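From: Amerley Nutsugah
To: home-laundry list
Subject: Re: Towels going stiff after the move

Hello all,

I'm answering the message from last night and also two people who wrote to me off list with much the same complaint. The original is quoted first, trimmed a little, and my replies follow it.

> We moved to the Kyei side of the valley in April and since then
> every towel in the house has gone hard. They were fine in the old
> place. Same machine, same soap, same line in the yard. I have tried
> more softener and it made them feel greasy, and they no longer dry
> you properly, they just push the water around.
>
> My sister says to throw them out and buy new. We have a lot of
> towels and some of them were not cheap, so I would like to try
> something else first. The house has no water softener. The kettle
> gets a white crust inside a couple of weeks.
>
> Also, is it true that you should not wash towels with sheets? I
> have always done it to save a load.
>
> One more thing. The machine has a "towels" setting which takes
> 147 minutes. Is there any point in it?

Don't throw them out yet. The crust in the kettle is your answer, or most of it. The water on the Kyei side comes from the wells and is hard. The water on the Stislow side, where I think you were before, comes off the reservoir and is a good deal softer. Soap that was right for one is wrong for the other.

Hard water does two things to a towel. Some of the detergent gets used up on the minerals and doesn't clean, and what's left over dries into the loops along with the minerals themselves. Then people add softener, which puts a coating on top of that. The coating is what you are feeling as grease. It also keeps the cotton from taking up water, so your description of pushing the water around is about right.

What I did when we moved here from Sala was strip everything once and then change how I washed. The strip goes like this. Wash the towels with nothing in the drawer at all, as hot as the care label allows. Look through the door about ten minutes in. If there are suds, there was old detergent in the cloth. Run it again until there are none, or nearly none. I needed 3 washes for the bath towels and two for the hand towels. It used a lot of water and I wouldn't want to do it often.

After that, one wash with washing soda and your usual powder. I use half a cup of soda for a full drum. Keep it off wool and silk, and don't put it in with anything whose color you worry about. People on this list have recommended vinegar in the rinse, and I used to do it, but the manual for my machine says to keep it away from the rubber seals and I stopped. Whatever you do, never put vinegar and bleach in the same load.

Hand towels and face cloths can go through with the bath towels. I used to keep them separate and could never find a reason for it.
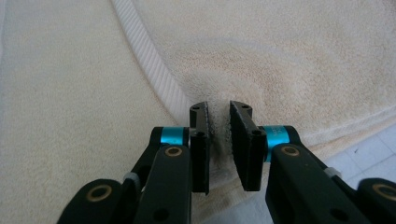 How much detergent should go in with a full load of towels in hard water?

The amount on the box for hard water, which is usually the highest line on the cap or scoop, and no more than that. If your box gives only one amount, start with it and look at the rinse. Suds left in the last rinse mean you should cut back next time. If the towels come out smelling of the last person who used them, go up a little. Powder has done better than liquid for me here, though I know Britia households swear by liquid, and their water is not the same as ours.

On softener: leave it out for towels altogether. It takes a few washes before the old coating is gone and you may think nothing is happening. Keep going. My worst ones were the dark green set, which had five years of softener in them, and they came back last.

On sheets and towels together: it won't ruin anything, but it's a poor mix. The sheets wrap around the towels and the load dries unevenly, because a sheet is done long before a bath towel is. Towels also shed lint, and it shows on dark sheets. If you need to save a load, put the towels in with cotton underwear, socks and dishcloths. Keep zippers and hooks out of it, as they catch the loops.

If you do find a pulled loop, cut it level with the others using small scissors. Don't pull it. On a terry towel the loop is not holding anything together and cutting one does no harm. A hem coming undone is different and should be sewn before the next wash.

The woven border is a separate matter, and it was one of the off-list questions. On many towels the border shrinks more than the rest, so the end draws in and the towel flares out on either side of it. This comes mostly from heat in the dryer. You can improve it by tugging the border straight while the towel is damp, holding it at both sides and pulling evenly. A warm iron along the border only, still damp, works a bit better. It won't go back to the full width. If you are buying new ones and this annoys you, get towels with a narrow border, or one with no border at all.

On drying: line drying makes any towel stiffer than a dryer does, even in soft water. Still air is the worst. If you have a breezy spot, use that one for towels and give the shirts the sheltered end. Shake each towel hard before you hang it, holding the short end, six or seven good snaps, and again when you take it down. Ten minutes in the dryer on low at the end will lift the loops if you have a dryer. I don't bother in summer.

Fold them when they are fully dry and not before. A towel that feels dry on the flat can still be damp at the hem, and one damp hem will make the whole shelf smell. Check the hem with the back of your hand. In winter I leave mine over the banister overnight before they go in the closet.

As for the long setting, mine has one too. It mostly adds soaking time and an extra rinse. The extra rinse is worth having in hard water. The soak I can take or leave. If your machine has a separate button for an extra rinse, the ordinary cotton cycle with that button pressed gives you the same thing in much less time. I wash ours at 40 in the normal way and go hotter when someone in the house has been sick. That is Celsius, my machine being an import. On a dial that only says warm and hot, use warm.

Don't fill the drum. You want a hand's width free at the top when the towels are in dry. Towels take up a lot of water and a packed drum doesn't rinse, which puts you back where you started.

The other off-list question was whether a whole-house softener is worth the money. I can't tell you. We had a quote of 172 for the yearly servicing alone, before the unit or fitting it, and decided against. A neighbor has one and her towels are no better than mine now, but her kettle is much cleaner. If you rent, ask the landlord first, as it has to go in on the main pipe.

If anyone has used one of the water softening powders that go in the drawer with the detergent, please write to the list. I have only tried one box, and I changed to a new detergent in the same month, so I couldn't say which of them did the work.

I still have the list of well and reservoir streets that went around a few years ago. It is old and the north end has been switched over since, but I can send it to anyone who wants to know which supply they are on.

Amerley Nutsugah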